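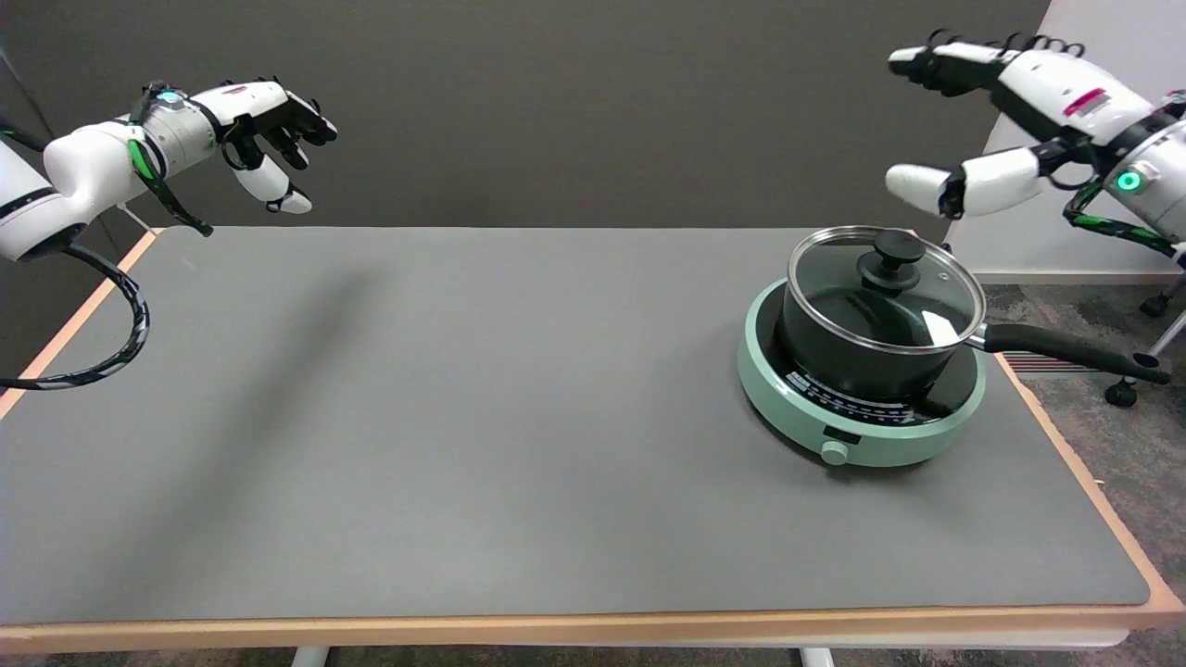
What should I do first when a hand stops responding over the cooktop?

Press the stop button on the operator pedestal, then switch the cooktop off at its own control. Leave the arms where they are until you have done both.

Reading time: 5 minutes

Section 21. Hand faults during cooktop tasks

This section covers the Brerken two-arm station with Prerkitz hands, used with a portable induction cooker and a lidded saucepan. It applies to three faults: a hand that freezes, a hand that drops its grip, and a wrist cable that snags. For faults in the base or the power cabinet, go to the Skostham service sheet packed with the station.

CAUTION: The station does not control the cooker. Stopping the arms does not stop the heat. Treat the pot, the lid rim and the glass as hot until you have checked them with a probe.

21.1 Making the station safe

1. Press the stop button. The arms hold position. They do not go limp.
2. Switch the cooker off and unplug it.
3. Write down the fault code from the pedestal screen before you clear it. The log keeps only the last code for each hand.
4. Note the color of the light at each wrist. The two wrists can show different colors at the same time.
5. If a hand is closed on the lid knob or the pan handle, do not pull it open. Go to 21.3.
6. If both hands are clear, move the pan to a heatproof surface. Use the long handle and approach from the handle side, keeping your arm out from under the hand.

NOTE: The pan handle reaches past the edge of the table when the pan is set to the right. Check where it is before you walk around that side of the station.

21.2 Fault codes

Code 1000: Finger drive over temperature. The hand freezes in its last pose. This code shows up most often after long holds over steam. Let the hand cool with the station powered, then run Finger Check from the Hands menu.

Code 3000: Loss of signal at the wrist. The hand may open without warning. Inspect the cable with green striping where it passes the wrist. Look for a pinched jacket or a connector that has backed out. Do not restart until the connector is fully seated.

If the same code comes back after a restart, lock out the station and report it. Do not raise the temperature limit to get through a run. Stations shipped before November have an older limit table that allows this, and finger drives have been damaged that way.

21.3 Releasing a closed hand

1. Confirm the cooker is unplugged and the pan has cooled.
2. Turn the pedestal key to SERVICE.
3. Select the left or right hand. Read the side back from the screen before you confirm. Left and right are given from the robot's point of view.
4. Support the pan or lid with your free hand.
5. Press and hold RELEASE for 5 seconds. The fingers open first and the thumb follows.
6. Take the pan or lid away and turn the key back to HOLD.

CAUTION: Keep your fingers out of the space between thumb and palm. The thumb can still move after the fingers have stopped.

21.4 Returning to work

1. Wipe the fingers with a dry cloth. Look for grease in the joints and for cracked tips.
2. With the pan off the table, move each wrist through its full turn at slow speed. Watch that the cables do not catch on the table edge.
3. Run the Mihăilă grip test on both hands, using a cold, empty pan.
4. Clear the code and record the test result in the station log.
5. Plug in the cooker last.

If the grip test fails on either hand, the station stays in HOLD. Do not run a task with one hand disabled.

Brerken Station Manual | Contact: Brerken Service Desk | © Brerken. All rights reserved. | Back to top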